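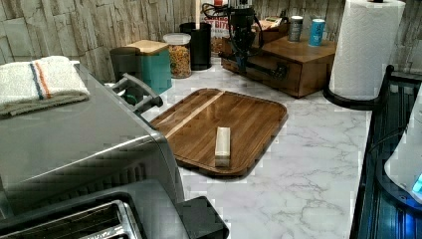
Issue 8

Home Money Basics Prices Archive Contact

Working out your own inflation rate (with a spreadsheet and a pot of tea)

Wednesday, October 25, 2023
Filed under: Prices & Wages, Do It Yourself

Every month the inflation figure comes out, and every month I get messages from readers of the Plarau Letter telling me it's nonsense, their bills have gone up by far more than that! Well, perhaps they have. The headline number is an average over everybody's spending, and your spending belongs to you. Somebody with no car doesn't much care what petrol did. So I thought we'd sit down and work out a personal rate. I did mine back in May and again last weekend, and the sums are much easier than they sound.

You need two things: a year of your own spending, and the published price changes for each category. The second bit is free on the Office for National Statistics website. Look for the consumer price tables and go to the twelve-month rates, broken down by division (food and non-alcoholic drinks, clothing and footwear, transport and so on).

Step one: get your spending into one place

Download twelve months of statements from your bank as a CSV file and open it in whatever spreadsheet you like. I use Tazi, a little free one that loads quickly on my old laptop, but any of them will do. If you have a credit card as well, paste those rows underneath, then delete the monthly payments to the card, or you'll count everything on it twice. I did precisely that the first time and thought I'd become a terrible spendthrift.

Take out transfers to savings, tax, and money you've lent your sister. None of it is shopping.

Step two: give every row a category

Mine came to some 600 rows, and it took one evening with the radio on. Sort by the name of the shop first, so all the Bravum supermarket trips sit together and you can fill the whole block down in one go. Stick to the same division names as the official tables, even where they seem odd. My haircuts go under miscellaneous goods and services, and the phone bill goes under communication.

Supermarkets are a nuisance, I'll admit. A trip to Bravum might be food, washing powder, a birthday card and a pair of socks. I went through a month of receipts, worked out what share was really food, and used that share for the whole year. It's a bit rough but the answer hardly moves.

Step three: turn the totals into weights

Add up each category, divide by your grand total, and multiply by 1,000. You can use percentages if you prefer, but the official weights are given in parts per thousand, so this way you can put yours right beside them and have a nosy at the difference. My food weight was 220, well above the official one. I do like my cheese.

All your weights should come to 1,000. If they don't, there's a row somewhere with no category on it (filter for blanks).

Step four: multiply and add

In the next column, put the twelve-month price change for each category. Multiply weight by price change, then divide by 1,000. Say a category has a weight of 220 and its prices went up 8 per cent: 220 times 8 is 1,760, divided by 1,000 is 1.76. That means it adds 1.76 percentage points to your overall rate. Do the same all the way down and add up the column. The total at the bottom is your rate!

Watch out for categories where prices have fallen. They need a minus sign, and when you copy from a web table the minus sometimes arrives as a funny dash that the spreadsheet treats as text. If one row refuses to multiply, retype it by hand.

What about rent and mortgages?

Rent is simple enough, it has its own line. Mortgage interest is missing from the CPI altogether, which catches a lot of people out. You can add a row of your own for it, using what you paid in interest a year ago and what you pay now, but then don't compare the result with the CPI headline as if they were the same animal. I keep two totals, one with and one without.

A few limits

You're using national price changes, so if the only shop in your village has gone mad with its prices, this won't catch it. It also assumes you bought the same sorts of things all year. A new boiler or a big holiday will throw the weights right out, and I'd leave a one-off like that in a separate tab. I had a sofa from Ilari in mine, and taking it out changed the furniture weight completely.

Save the sheet when you've finished. Next time you only need to update the price column, and the weights will do for a year or so. Mine took ten minutes the second time, and most of that was finding the right table again.

Recent in Prices & Wages
Has your pay kept up? A quick way to check
CPI, CPIH and RPI: which one is in your contract?
Why a falling inflation rate doesn't mean falling prices
How to read a base rate announcement
Seasonal adjustment without tears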